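Radymyr Dovhaniuk
Oct 7, 2020

Clearing the pine table at the cabin in Tuvside. It was a dining table in April. It has since been promoted to pantry, and it's letting the power go to its head.

Everything now lives in a row against the wall, like suspects. The tins, the big water bottle, the basket, my winter mug. 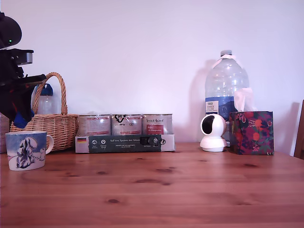 The rule was one shelf's worth of groceries per person. Clive Nuttall wrote the rule. Clive also does the shopping, and you can guess how that's going.

He drove 52 kilometres for "a few bits". A few bits, in Clive's dialect, means anything that comes on a cardboard tray.

I did suggest taking the tins off the tray and putting them in the cupboard. The cupboard is full of Clive's previous bits. 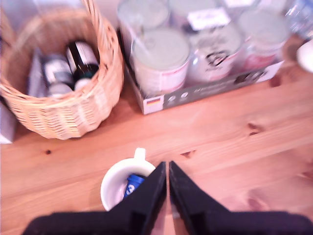

Bottles go in the basket, by the way. I've been told a basket is for bread. We had bread once - it didn't last long enough to need housing.

Also the basket has a handle, so when company comes I can pick up half the mess in one go and walk it to the bedroom. Try doing that with a drawer.

Next up, the mugs. My neighbour Khrystyna-Mariia swears by nesting: small things inside bigger things until you run out of things. She has a very tidy kitchen and takes 30 minutes to find a cup.
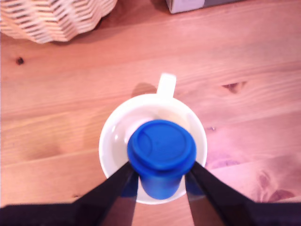 Fine, it does save room. I've gained a patch of bare pine the size of a saucer and I'm guarding it.

Clive has just rung from the shop. He wants to know if we're right for tinned stuff. I said yes. He said they're on special.

Guess I'm eating dinner on the couch again.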